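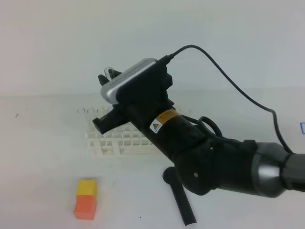
Two grippers, one arm and a lot of glass

Thursday, August 21, 2025

I've spent most of this week at Vasiliu watching test tubes get picked up, and I've enjoyed it far more than I expected to! The lab is choosing between two grippers, the Amus and the Taltari, and each gets 30 goes at the same job: take a clear tube, hold it up, put it back in the white rack. Same arm, same camera on top, same controller settings (well, nearly the same, the Taltari wanted a gentler squeeze).

Clear glass on a white table is a rotten thing to ask a camera to find, and that's why they picked it. The wrist camera gets the worst of it, with little more than thin rims to go on when the tubes stand close together.
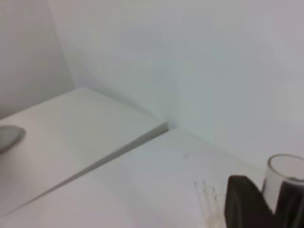

Ruxandra Nistor reckons the fingers matter less than people think, and she'd sooner spend the money on a better camera and keep whichever gripper is cheaper to mend. Annapurna Krishnan wants longer fingers tried first. I'm with Annapurna, for what it's worth.

The Taltari still has 18 goes left, and I'll post both sets of scores once it's done.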